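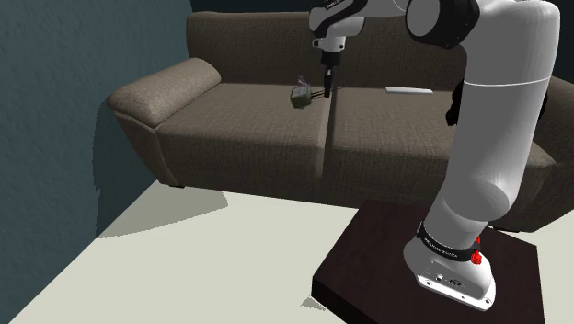
Software Engineer, Motion Planning and Simulation - Podora

Podora writes planning and control software for robot arms that tidy and fetch in ordinary rooms. We are hiring one engineer for our Avunstead office, with a start in October.

You will work on the grasp planner and on the simulated living rooms we test it in. The current suite has 1,151 scenes. Small items on sofa seats give us the most trouble - the backrest and armrests leave few clear approaches for the wrist.

What you will do

Cut planning time on cluttered scenes, now 285 ms at the median
Maintain the nightly regression runs and sort the failures
Keep the collision models for arm and furniture in step with the simulator

What we ask for

Solid C++ and Python
Experience with a sampling-based or optimization-based planner
Working knowledge of arm kinematics and joint limits
Perception experience is useful but not required

Hours and pay

30 hours a week or full time. Two days a week in the office, Monday being one of them. The pay band is sent to everyone who applies.

Apply through the Podora jobs page with a resume and a code sample of up to 400 lines.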